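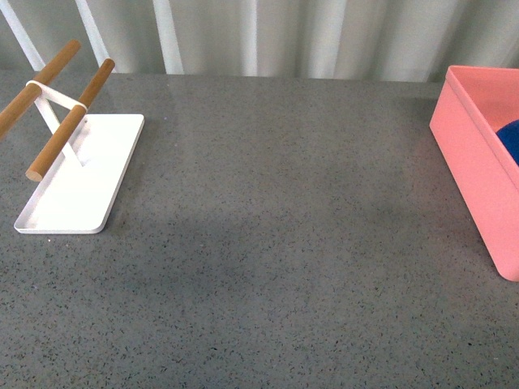

Garden Coordinator, Pilldale Community Kitchen Garden

Progress report to Merkeo, period ending December

Dear grant team,

In this period we have finished the second part of the vegetable project. The eight raised beds at Cowie are now planted, six with carrots and silverbeet and two with bush beans. The beds at Wodholm are built but still wait for soil, as the supplier changed our delivery two times.

Carrots were the difficult crop. The first sowing came up poorly, and I think we let the top of the soil dry out in the hot week. We sowed again under shade cloth and the rows are now even. The silverbeet gives well and we pick the outer leaves every few days. Some leaf miner was found, and we removed the damaged leaves by hand.

Cooking sessions started in the second month. We held six of them, and the most asked recipe was silverbeet stems with garlic and lemon. Several families told us they used to throw the stems away.

Spending until now is $2,520 from the budget of $2,779. The rest is kept for the soil at Wodholm and for a new hose fitting. I do not ask for more money in this period, but I would like to move the Wodholm planting date to autumn, and for this I need your agreement in writing.

Receipts are attached in the same order as in the budget table.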